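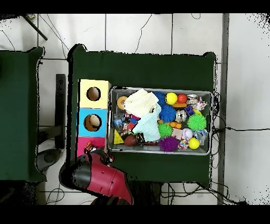

*Boxes and toy tray on the green cloth*

# Flurnitz folding solar panel, 200 watt – after one season

Bought this in September to keep the power station topped up when the grid goes down, which out our way is often. Quick notes, I have a delivery coming so this won't be pretty.

**What you get.** Four panels that fold up like a briefcase, kickstands sewn in the back, one cable, a pouch for the cable. Manual is a single sheet. The English side is fine.

**Output.** The label says 200 watts. Best I ever saw was up to 170, noon, clear sky, panel tilted right. Normal for this kind of thing. Flat on the ground it drops off a lot so do use the legs. Thin cloud – maybe half. Real overcast, forget it, phone charging only.

Had it feeding a Teltudon 425 battery most of the time. From nearly dead to full took most of a sunny day, and I was running a small fan off it too. Never had the two refuse to talk to each other. My neighbor's older Grelasora panel did, needed an adapter and a lot of fiddling with the plug.

**Legs.** Weakest part. Velcro tabs hold the angle and there are only 2 positions, too steep and a bit less too steep. Wind gets under it. I put a brick on each foot now. One tab is allready peeling and I've emailed Flurnitz, got an answer the next morning, replacment is supposed to be in the mail. Will update.

**Cable.** Too short! You want the panel in the sun and the battery in the shade, and with the stock cable you get one or the other. Bought an extension. Price that in.

**Weight.** Fine from the car to the yard. Wouldn't hike with it. Handle is comfortable, stitching still good.

**Weather.** Left it out in a shower by mistake. Wiped it down, opened the little junction box cover, dry inside. They say splash proof and no more than that, so I'm not going to push it.

**Vs the Huenchumán.** Had one on loan for a while. Better legs by a mile, proper metal ones with a ratchet, plus a tiny sun-angle dial that I used way more than expected. Output about the same by my meter. Costs a good bit more and the case zipper stuck on me constantly. If you set up and pack down every day, get that one. If it mostly sits in the same spot in the yard, Flurnitz is OK.

Score: 8 out of 10 for the panel itself. Take a couple off if you have to buy the extension cable and you're grumpy about it, like me.

Price went up since I ordered, check before you buy.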